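Derarville workshop notebook – kitchen corner
August, entered mid-afternoon by the bench keeper
2 min read

Picking up where I left off before lunch, with the round table finally set the way I like it. I had been putting the big pot straight down on the white top all week and wincing every time – it is a heavy thing, and the table came to us from the Kaufmann room in such nice shape. So today the dish towels went down first, the blue-striped one for the pot and the red-striped one for the lid, and I have to say I'm very pleased with how much friendlier it all looks (and how much quieter it is to work at!). 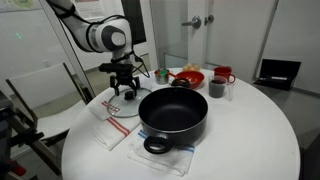
Large black pot on the blue stripes, glass lid on the red, small things at the back.

The lid gets its own towel on the left and should lie flat with the knob up. The red pan and the little steel cup stay behind the pot. I did wonder about moving the pan somewhere roomier, but I like having it within reach, so there it stays for now.

Still to do: iron the towels, or at least smooth them, and look in the Orkach cupboard for a third one. Shelf 103 is where the spares used to live. If you borrow the red-striped one, please put it back folded – any old fold will do.

Recent entries
Camonitz shelf, relabeled
Drawer liners, second try
Entry 71: where the mugs went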